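Mirkby Community Library extends home delivery service to outlying districts

MIRKBY, 5 September 2020

Mirkby Community Library will extend its home delivery service to the outlying districts of Stestance and Clostov from the start of next month. Residents who cannot easily get to the library building will be able to borrow books, large print titles, audiobooks and magazines and have them brought to the door at no charge.

The service began in April as a short-term measure when the library closed its doors to the public. It was first offered only to members living within the town boundary who were over 70 or who had a health condition that kept them at home. Demand was higher than expected, and 1398 items had been delivered by the end of last month. Many of the people using it had not borrowed from the library for several years.

The library has now decided to make home delivery a permanent part of its program. The extension is paid for by a grant from the Kanagaratnam Foundation, which supports reading and adult learning in rural areas. The grant covers fuel, delivery bags, additional large print stock and the wages of a part-time delivery driver for two years.

Under the new arrangement, deliveries will be made every second week. Stestance will be served in the first week and Clostov in the second, with the town round continuing on its present timetable. Members can keep items for four weeks, and loans will be renewed automatically unless another borrower has placed a hold. There are no overdue fines on items borrowed through home delivery.

Borrowers can choose their own titles through the online catalogue or by telephone. Those who would prefer to leave the choice to library staff can fill out a short reading profile, which asks about favourite authors, subjects of interest and anything the reader would like to avoid. Staff use the profile to put together a bag of up to 12 items. The profile can be changed at any time.
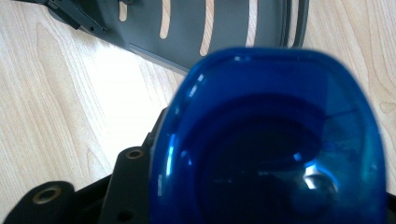
Returned items are collected on the same visit and set aside before they go back on the shelves. The driver does not enter homes. Bags are left at the front door or another agreed spot, and members are asked to have their returns ready in the bag supplied. Anyone who is unwell on delivery day should telephone the library so the visit can be moved to a later date.

The library expects to sign up 200 households in the first year of the wider service. Places will be given first to people with limited mobility, people who care for someone at home and people who do not drive. Other residents of the two districts may put their names down and will be contacted as places come up. Residents of aged care homes are already served through a separate bulk loan arrangement, and this will not change.

The grant will also pay for a small collection of books in languages other than English. The library is asking residents which languages they would like to see included, and suggestions can be made on the registration form or at the front desk. The first titles are expected to be on the shelves before the end of the year and will be available to all members.

The library building in Mirkby is open with shorter hours and a limit on the number of people inside. The click-and-collect service continues from the side entrance. Story time, the local history group and the evening book club are still being held online, and a decision on when they will return to the building has not yet been made. Public computers can be booked for one session a day.

How to register

Registration for home delivery in Stestance and Clostov is open now. Forms are available on the library website, at the front desk and at the Stestance general store. They can also be posted out on request. A family member, neighbour or carer may register on behalf of someone else, provided that person has agreed. New members will need to show proof of address, and a copy sent by mail or email will be accepted.

People already using the town service do not need to register again.

About Mirkby Community Library

Mirkby Community Library serves the town of Mirkby and the surrounding districts. Membership is free to all residents. The library lends books, magazines, audiobooks, films and board games, and holds a local history collection that can be viewed by appointment.

Media enquiries should be directed to the library office during opening hours.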